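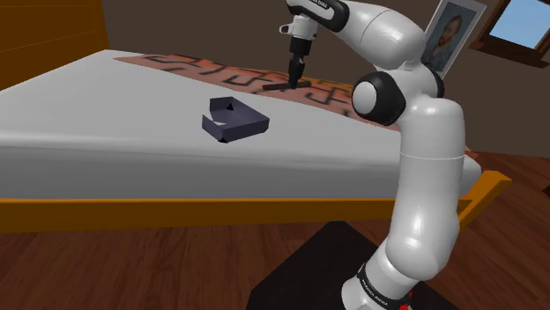
It was the first robot demonstration where I could see what the hand was doing without standing on my toes, one visitor wrote in the guest book, and I would have stayed through lunch if my ride hadn't been waiting. The remark has been reprinted on the programs of the Isosdale Simulation Open Day ever since, usually on the back page, next to the parking map.

The Isosdale Simulation Open Day is a yearly public visit to the Tsikata workshop in Isosdale, held in September. It is given over almost entirely to robot arms working in simulated rooms, which are shown on large screens while the people who build them stand close by and talk (often at great length, and with a good deal of pointing). Admission is free. The doors open at 10 in the morning, and the last group goes in at 4 in the afternoon, though the staff have never been very strict about sending anybody home.

History

The open day grew out of a much smaller habit. Tsikata used to let families and neighbors come by at the end of the summer to see what had been keeping everyone so late, and these evenings became popular enough that people from the other side of town began to ask whether they might come too. The first proper open day took place in the front office with borrowed folding chairs. It later moved to the long room at the back of the building, where it has stayed, and where more than 2000 people have now been welcomed over the years.

Early programs leaned heavily on talks. Visitors were polite about these but kept drifting over to the screens, so the talks were gradually shortened, and the rest of the day was handed over to watching, asking and, for those who wanted it, trying the controls.

The bedroom demonstration

The best-known part of the day is the bedroom demonstration, which runs in Sadico, the workshop's own simulator. A robot arm is placed beside a bed and works with small objects laid out on it. The arm is directed by a control program called Erik, and regular visitors tend to speak of Erik as though he were a member of the household, which the staff have long since given up correcting.

A bed was chosen over the more usual table after a good deal of friendly argument. A mattress has rounded edges, and a gripper coming down near one has to be brought in at a sensible height. The hosts also liked that everyone who walks in already knows what a bed is and has put things down on one. Children in particular will happily tell the presenter where the arm ought to go next, and the presenter will usually let them.
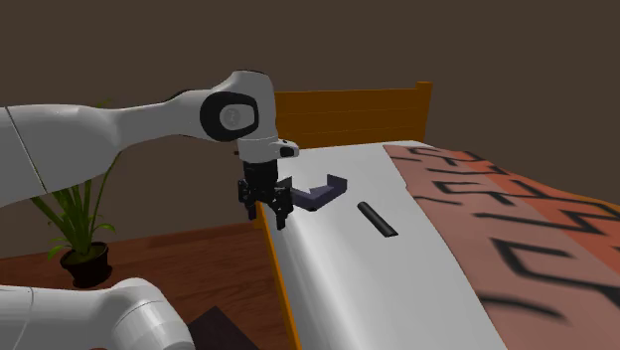

Gripper and bracket over the side of the bed in the Sadico bedroom. The black rod lies farther over on the sheet.

Each showing lasts 50 minutes. The presenter begins with the room as a whole, names the objects, and then lets the program run while taking questions. Runs can be stopped at any moment and looked at from another side, and a good part of the showing is spent doing just that, with the arm held still on the screen while somebody in the second row explains how they would have gone about it.

The close view

Halfway through, the presenter changes to a view taken from near the gripper itself. Visitors who have been following along comfortably from across the room often need a minute to find their bearings again, and the presenters have learned to wait for them. Up close, the room mostly drops away, and it becomes much easier to talk about the fingers, how they meet the sides of a thing, and how much of it they leave uncovered.
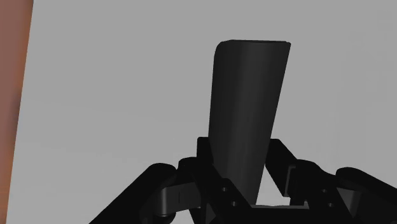
Questions at this stage tend to be the best of the day. People want to know how the program decides how far to open the hand, what happens with a shape that gets narrower toward one end, and whether it makes a difference where along its length an object is taken hold of. The answers vary a little with whoever is presenting, and there is a standing disagreement among the staff over the last one, which they are quite willing to carry on in front of guests.

Trying the controls

After the showings, visitors may sit down at one of 2 desks and steer the arm themselves. Turns are short and the line can be long, so it is a good idea to sign up on the sheet by the door on the way in. Attempts are saved under a number for anyone who would like to come back to theirs the following year. Attempt 2034 is kept on the desk computers as the practice run for beginners.

See also

Tsikata workshop
Sadico (simulator)
Erik (control program)
Isosdale, places to visit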